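Keeping Family Traditions When Families Live Apart

Unit report, Family and Community Studies, second semester

1. Background

Our group looked at how families mark birthdays and other small occasions when some of the people who matter live in another town. All four of us moved to Samell to study, so we each had a reason to be interested. One of us had missed three family birthdays in a row by November.

Most of the reading we found was on large holidays. There was much less on the ordinary traditions, such as who cuts the cake, which plate it goes on, or the song that gets sung with the wrong words. We decided to ask about those.

2. What we did

We wrote a short questionnaire and put it out through two parent groups, one in Samell and one in Koppel. Parents could answer on paper or online. We asked them to name one tradition in their household, say where it came from, and tell us what happened to it after a move. We also did longer interviews with 8 families. Each took 30 minutes, mostly in the evening once the younger kids were in bed.

The questionnaire had 5 questions. In the first version it had more, but the parents who tried it told us they gave up near the end, so we cut it back. We dropped the question about cost, which we now regret.

In total we collected 651 separate mentions of a tradition. Many households wrote down more than one even though we had asked for one. We kept them all and sorted them by hand into groups: food, songs and sayings, objects, outings, and calls or messages. Sorting took most of our Wednesday sessions.

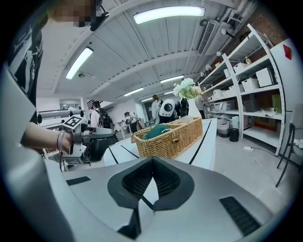

Two hand-held grippers, one gripped by a person in a black T-shirt.

3. What we found

Food was the largest group. Parents often described a dish they did not especially like but would not give up. A father in Koppel makes his grandmother's date loaf for every birthday and said his kids eat the icing and leave the rest. He has no plans to change it.

Objects came next. These were things that get brought out once a year: a tablecloth, a candle holder, a paper crown that has been taped back together. Objects caused the most trouble after a move. Only one household can have the tablecloth. Two of the families we interviewed post theirs back and forth between sisters, and one had lost it in the mail for a month.

Songs and sayings travelled best. They cost nothing and can be done over the phone. Several parents said their children had picked up a saying from a relative they had met only once or twice.

Calls were more mixed than we expected. Grandparents liked them. Parents of toddlers found them hard work -- the child wanders off, the cake is getting cold stares from the older kids, and someone has to hold the phone. Some families had moved the call to the next morning and were much happier with it.

Outings mostly stopped after a move, or were replaced by something new. A family who used to go to the lake at Plerna every birthday now goes to the pool. Their youngest thinks the pool is the tradition.

4. Problems

Our sample came from parent groups, so it leans toward people who already like to organise things. We had few answers from single fathers and none from families with only teenagers. Some of the entries could have gone in two groups. A birthday cake tin is an object, but it is also food, and we did not always agree. In those cases we went with what the parent had stressed.

We had also planned a picture booklet of the traditions, with the working title Drirance. It was not finished in time. Three pages are done and are attached at the back of the printed copy.

5. If we did it again

We would talk to the children as well. Parents told us what they thought their kids valued, and in the two interviews where a child was listening in, the child disagreed. We would also put the cost question back, as postage and travel came up in nearly every interview without our asking.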